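2019-06-29

Floor oil samples, Menzies job. Day 3.

Shop was quiet so I got through the whole set without stopping. Sixteen boards, all white oak from the same bundle, all sanded to 100 on Thursday and left under the bench with stickers between them. Checked four with the pin meter before starting and they all read the same as the offcuts by the door. Good enough.

Set A is the Clistska oil straight from the can. Set B is Clistska cut with a little of their thinner. Set C is Skindell hardwax. Set D is the old Gridmont penetrating oil we have been using on stair treads. Four boards per set, two of those water-popped and two left as sanded.

Water popping: damp sponge, wiped once with the grain, left until the surface was dry to the touch. Board 7 got a second wipe by mistake and it shows. The grain is standing up more than on its neighbor and it drank a lot more oil. Keep board 7 in the set but don't compare it with anything.

Weighed the Clistska can before and after so we have a real coverage number this time. Started at 1,144 g with the lid off. Wrote the finish weight on the lid in marker and will work it out properly when I have the board areas, since two of them got trimmed short to lose a knot. Kalliopi Kadrić is doing the same with the Skindell on her bench, and she uses a different scale, so we need to put the same weight on both and see if they agree.

Application, all sets: white pad, one coat, left to soak, buffed off with cotton. Set B went dull in patches almost as soon as it was on. I gave it more and it went dull again in the same places. Set A never did that. I suspect the thinner is just carrying it down into the softer parts of the grain, and I would not want to do a whole floor that way.

Color, wet, under the bench lights:
A – warm, a bit orange, more than I expected from the card.
B – same color but weaker, uneven.
C – closest to bare oak. Slightly gray by the window.
D – yellow. Always has been.

Color is going to be the argument on this job. The owners want a warm floor with dark textured walls, and Kalliopi thinks the two together will make the room feel small. I think it depends on how far apart the two browns are. If the floor stays lighter and more orange than the wall it reads as two things. If they get close it all goes to mud.

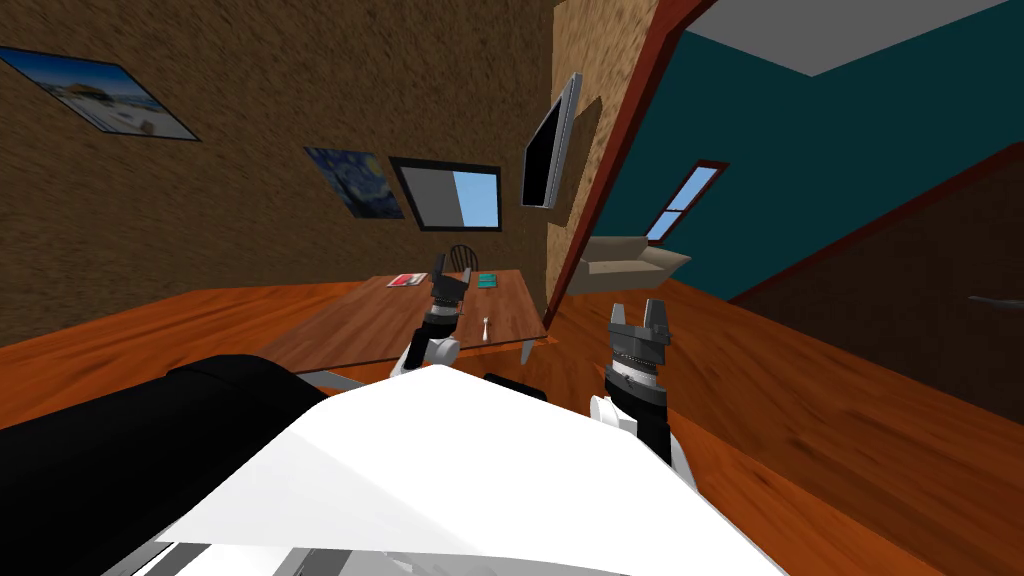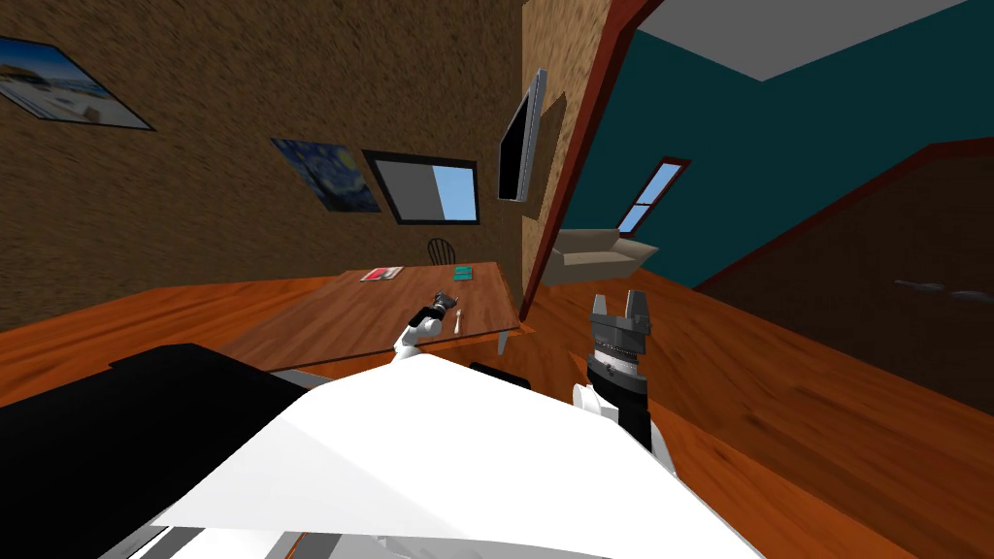
The second one has the brown wall and the orange-brown floor together.

Set A is the one to beat for warmth. Before anyone gets attached to it, it needs the window test. Oak goes darker and yellower with light, and the wet color today is no guide to what it looks like in a year. I cut a strip off the end of each board, taped foil over half, and stood them on the south sill in the order A to D. Please leave them there, and if you have to move them put them back the same way up.

Sheen is a separate problem. A and C both buffed out to about the same low shine. D is patchy, with two glossy spots where I left too much on. That is me and not the oil. I can scrub them back with a gray pad on Monday and see if they even out.

Stain spots next. Plan is coffee, red wine, vinegar and plain water, one drop of each under a watch glass, same spacing on every board. They are not ready for it. Skindell want a full week before any water sits on it, and there is no point testing one set fresh and another cured, so everything waits. In May we rushed this and got white rings on every hardwax board, then wasted an afternoon arguing over what they meant.

The rags are in the metal can with water on top. Lid is on. The can is outside by the fence.

Room readings: humidity was fine all morning and climbed after lunch when the big door was open for the delivery. Closed it and it came down slowly. Boards 13 through 16 were oiled during that stretch, which is all of set D. If D dries slow, that could be why.

Supplies: down to the last sleeve of white pads. The order number for the new ones is 202 on the supplier sheet, not the one written on the box, which is for the thin pads. Cotton is fine. Need more blue tape.

To do:
Board areas, then coverage for A and B.
Check both scales against the same weight.
Relabel board 11, the pencil came off with the oil. Use the stamp on the back in future.
Ask Kalliopi if the Menzies people have picked their wall color for certain or only said brown.
Gray pad on the D boards.
One spare piece of oak, bevel the edges and oil it with A. They asked about bevels and we have nothing to show them.

Left the boards flat on the rack, faces up, fan off.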